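Wosesard Court Residents' Association
Minutes of the monthly meeting
Friday, February 13, 2026, 7:00 p.m., ground floor lounge

Present: nine households, the building manager, and one dog, which did not vote.
Apologies: the household in 4B, who sent them by text during item 3.

1. Minutes of the January meeting
Approved, after the word "shouting" was changed to "discussion" in two places. A third request to change it was turned down.

2. Elevator
The elevator worked for most of January. The manager was thanked. It stopped again on the morning of this meeting, and the thanks were withdrawn.

Schumacher has quoted $3,405 to replace the door motor. Kinura has quoted $2,969 for what its letter calls the same job, though the letter also calls our building a hotel. The manager will ask Kinura whether it has been to the right address. If it has, the cheaper quote goes ahead. The top floor asked that this be done before spring, and described its knees at some length.

3. Laundry room
The sign asking people to empty the lint trap has been taken down by somebody who then left lint on the shelf where the sign used to be. A new sign was proposed. The wording took twenty minutes. Agreed text: "Please empty the lint trap." The old text was the same, without "Please."

The second dryer still takes quarters and gives nothing back. The manager said it is on the list. The meeting asked to see the list. The manager will bring the list.

4. Money
The reserve stands at $1,372 after the snow removal bill. A member asked why we paid for snow removal in a week when it didn't snow. The contract is for the season. The member said he knew that and wanted it in the minutes anyway, so it is in the minutes.

Annual dues stay at $60 per household. Carried, with the usual abstention from the third floor.

5. Lounge furniture
The Prodik chairs ordered last fall have arrived in the wrong color. Several people now prefer the wrong color. They will be kept, and the supplier will not be told how we feel about it.

On tables, it was agreed that drinks stay off bare wood unless there is a coaster under them. Coasters have been bought twice and have twice gone home with someone. A third set will be bought in a color no one could want.

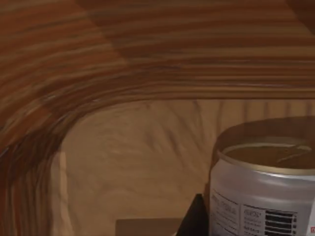
The second floor asked whether the rule covers mugs. It does. It also covers glasses, vases, and the slow cooker from the holiday party, whose owner is invited to come and get it.

6. Bicycles
Put off to the next meeting, as in January.

7. Any other business
The smell in the stairwell was raised. Opinion was divided between soup and paint. The manager will go and stand in it.

A motion to keep future meetings to one hour was made at 8:50 and debated until 9:10. Carried.

Actions
Manager: call Kinura, bring the list, visit the smell.
5A: new laundry sign.
2C: coasters.

Next meeting: second Friday of next month, same room, elevator permitting.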